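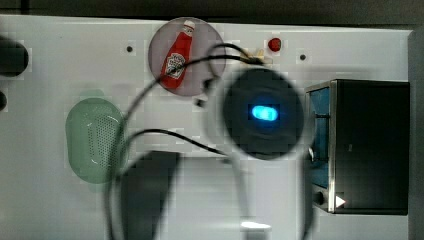 Reseating the gripper should come before any adjustment of its cables, according to Jarnach, whose remark on the tabletop cell at Hutico is repeated in most later accounts of its upkeep: a cable tied to suit a crooked gripper will have to be tied again once the gripper is straight.

The Hutico tabletop cell is a single-arm robot station used for kitchen handling tasks. It consists of an arm, a gripper, a white work surface and a changing set of household objects, among them a plate, a sponge, a ketchup bottle and a toaster oven. The cell is listed in the Hutico equipment register under number 3046. Its maintenance procedure was first written at the Rweyemamu workshop and is known as the Fumero routine.

Setup

The cell is set up with the arm powered down and the work surface clear. The arm base is bolted first and the bolts are checked again after the first hour of motion. The gripper is then fitted to the wrist, and its fingers are opened and closed by hand through their full travel. Any stiffness at this stage is treated as a fault in the gripper and is corrected before power is applied.

Objects are put out last. Large items such as the toaster oven are placed toward the side, where the arm can reach the door without passing over the center of the table. Smaller items are placed within the inner working area. The positions are recorded on a setup sheet kept with the cell, and the arm is moved through the full task at low speed before normal work begins.

Cable care

The black cables at the gripper are thin and run in wide loops. The loops allow the wrist to turn without pulling on the connectors, but they can also hang low enough to pass across objects on the table. The Fumero routine calls for the wrist to be turned slowly to both ends of its range while the operator watches for snagging. A loop that catches on an object is shortened at the tie nearest the wrist. Cables are replaced as a set after 52 weeks of service, or sooner if the outer cover is split.

Routine maintenance

The work surface is wiped at the end of each shift, and the finger pads are cleaned with a damp cloth. A full inspection takes place every 15 days. It covers the base bolts, the wrist joint, the connectors and the wear on the pads. Pads are changed in pairs, even where only one is worn, so that the grip remains centered. The Rweyemamu workshop keeps 2 spare sets.

Repair

Most repairs to the cell concern the finger joints and the connectors. A loose connector usually shows itself as a stop in the middle of a movement, followed by a normal restart. Under the routine, the arm is not restarted a second time until the connector has been opened and examined. After any repair to the gripper, the arm is calibrated again and the result is entered on the setup sheet in July and January summaries.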